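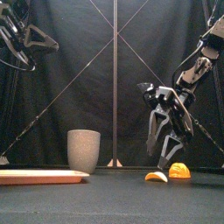
Right arm over the two orange pieces, with the cup and the tray on the other side.

2 min read
Print | E-mail

On Thursday I finished the first part of my recordings for Dikik, the small learning project I do in the evenings. I have now 142 examples. I wanted to have more by the end of August, but I threw away 52 and I do not regret it.

Most of the bad ones were bad because of me. When I guide the arms by hand control, I get tired, and then I stop for a moment above the object to think. The model learns this stop also. My first policy was waiting over every piece like it had forgotten something. So my rule is now: I decide the whole movement before I press record. If I hesitate, I delete the example the same evening.

Rogério Holanda, who wrote the recording program at Caldeira, looked at my files and asked why the cup was almost always in the same place. I had no good answer. It is comfortable for me there. Since his message I move the cup and the tray before each new example, and I turn the small pieces too. It makes the work slower, and my success in replay went down at first.

The curved piece is still the difficult one. The fingers must come down open and quite low, and if I close them too early the piece slides away from me. I keep a few examples where I miss it and try again, but only when the second try is clean.

Next I will train with two cameras and compare it with the wrist camera alone. I will write the result, also if it is not a good one.

Search this blog
Enter keyword Go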